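3.2 Floor zones and loose sheeting

Second part of the study, floor only. Grallard's packing room was carpeted the year before we came in, so no painted lines – paint won't hold on pile. Tape instead. Kendra Nguyen laid the first zone in March, yellow, one rectangle, then we left people to work around it and kept notes. The question was narrow. Does an outlined patch of carpet keep wrapping off the walkway, or does the wrapping just go where it goes?

Both kinds of material were logged, the flat goods waiting to be packed and the crumpled stuff left over. Anything with red printing on it went in the log as "marked", everything else "plain". Yellow reads well on gray speckle, even from a low angle, which was the main reason for picking it over white.
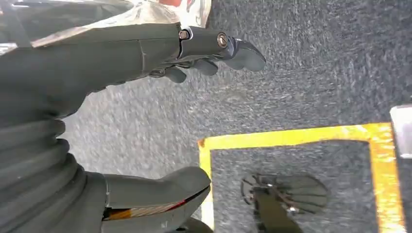

Darcy Carrier disagreed on the tape, saying the border was too wide for a room that size and that people step over a thick line the same way they step over a thin one. A narrower tape would lift less at the corners too. We kept the wide one for all 19 sessions but the point stands, and corner lift did turn up in the log (Section 4).

Sheeting was the harder problem. Clear film on a mottled carpet is easy to miss from standing height, what gives it away is the shine off the folds. Under the Bilutham room lights the folds went whitish and could be picked out from the door. With the lights half down they could'nt. Observers were told to log film by its highlights first and any color second, a red patch if there was one. 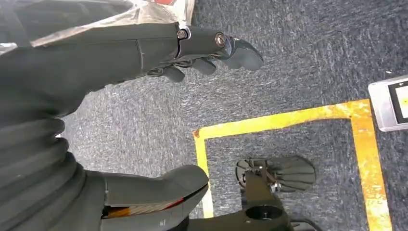 Figure 4. Crumpled clear sheet on gray-blue carpet, small red patch near the top.

Position of the sheet was noted as inside the tape, touching, or outside. Touching was over-used at first. Two observers, same sheet, different answer – so we changed the rule, any contact with yellow counts as touching and a fold hanging over without contact counts as outside. Agreement got better after that. The Rana checklist has no entry for translucent material at all, so we wrote one and put it in the appendix. Floseck rolls were used throughout, 300 per carton, which matters for weight but not for anyting reported here.

Soft folds versus hard creases was tried as a separate code and droped. Too much depends on where the light comes from.

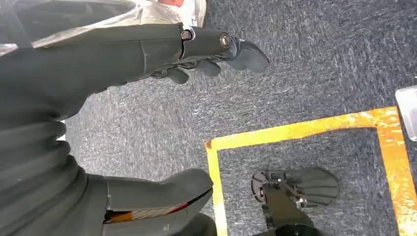

3.3 Walkway clearance

Measured from the outer edge of the tape to the nearest shelf foot. Start and end of each session, same two points.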